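Quick notes on teaching the sorting task by hand, Brosow cell. Written after the 12 Jun 2023 session so the next person doesn't start from zero.

## Before you touch the arm

- Log in on the Hughes tablet, pick your name. Not mine.
- Load the Verholm profile. The Fatura one has the wrong tool weight and the arm will sink when you let go.
- Speed limit to 18 percent. Leave it there.
- E-stop where your free hand can get it.

## Hand guiding

1. Put the arm at home. Wait for the beep.
2. Press and hold the guide button. Arm goes soft.
3. Push from the wrist, not the elbow. Elbow pushing gives you ugly joint paths and they dont replay well.
4. Come straight down over the item. Stop. Tap "waypoint".
5. Close gripper from the tablet. Tap again.
6. Lift high before you go sideways – higher than feels needed.
7. Over the right bin, lower a bit, open, tap, back up.
8. Home. Save.

One demo = one item, one bin. Don't chain them. We tried chaining in February and ended up throwing out 73 demos.

## Remote control

Use this for thin or floppy stuff. Hand guiding shakes too much at the grasp.

- Stand where you can see the gripper fingers and the bins.
- Small moves. Let go of the stick between moves, it drifts.
- Rotate the wrist first, then go down. Not both at once.
- If the item hangs crooked after the grasp, fine, keep going. The model needs to see that too. If it drops, stop and mark the demo "failed" – don't delete it.
- Watch the cable on the outside of the arm when the wrist turns. Needs slack the whole way.

Flat packets are the hardest. Grab near an edge, close slow, lift straight up before heading for the bins.
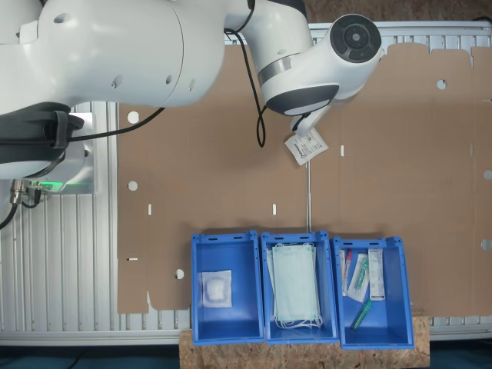

Vary the start spot every time. Turn the item too, flip it over, move it closer to the bins. If all your demos start from the same place the arm learns the place and not the packet.

Target is 200 good ones per item type. Take a break after 40 minutes or your grasps get lazy, you can see it in the replays.

## Checking your work

Replay 7 at random, full path, hand on the stop. Look for jerks at the waypoints and late gripper opens. Bad one? Tag it, redo it, move on.

Upload before you log out, the tablet doesnt keep unsaved runs. Profile problems go to Anika Schumacher, she has the edit rights.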